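Ball-by-ball records for the Skarkley Trophy, a 20-over cricket competition played between club sides from Brarnetti, Kudard and Taipe. The set covers 33 matches. Last updated Feb 13, 2024.

## Contents

- `matches.csv`: one row per match, with venue, toss, result and margin
- `balls.csv`: one row per delivery, including wides and no-balls
- `players.csv`: player ids, batting hand and bowling style
- `notes.txt`: corrections made after the scorebooks were typed in

Player names are replaced by ids such as `KUD-07`. The id stays with the player for the whole competition, even if the player moved to another club partway through. The club a player turned out for on the day is in the `side` column of `balls.csv`. 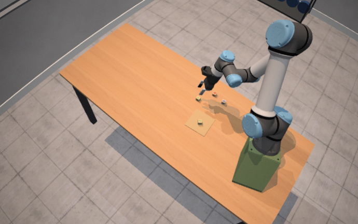

*Robot arm on a green pedestal, wooden table (computer render).*

## Columns in balls.csv

| Column | Meaning |
|---|---|
| match_id | Joins to `matches.csv` |
| innings | 1 or 2 |
| over | Starts at 0 |
| ball | Legal balls only; a wide or no-ball repeats the number of the ball that follows |
| side | Batting side |
| striker, bowler | Player ids |
| runs_bat | Runs off the bat |
| extras | Runs not off the bat |
| extra_type | `w`, `nb`, `b`, `lb` or blank |
| wicket | Type of dismissal, or blank |
| out_id | Player dismissed, which may be the non-striker |

Penalty runs are not in `balls.csv`. They are added to the innings total in `matches.csv`, so the two files will differ in any match that had them. Check `notes.txt` before reporting a mismatch.

## How it was put together

The paper scorebooks were typed in by hand, and each innings total was compared with the bowling figures. Where the two disagreed, the batting side of the book was used and the change was written down in the notes. Three matches had pages too faint to read in full. Those have innings totals only and carry `partial = 1` in `matches.csv`.

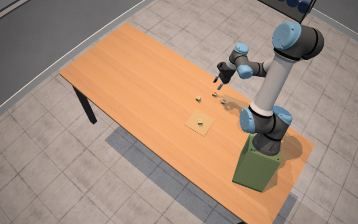
Rain-affected matches keep the target that was set on the day. We did not work it out again. The `overs_max` column gives the length each innings was cut to, and it can be different for the two sides.

## Known problems

- Bowling style is blank for roughly 100 players.
- Four matches at Taipe have no toss result.
- Run-outs do not list the fielder.
- Catches by a substitute are marked `sub` with no id.
- Byes and leg byes were often mixed up in the Kudard books. Treat the split with care; the totals are fine.

## Loading

Files are UTF-8 with commas and a header row. Read the id columns as text. Blank means not recorded, except in `extra_type` and `wicket`, where it means there was none.

## Use

Free for any non-commercial use. Please cite it as "Skarkley Trophy ball-by-ball records" and give the update date. The next update is planned for April and will fill in the missing toss results if the Taipe books can be found.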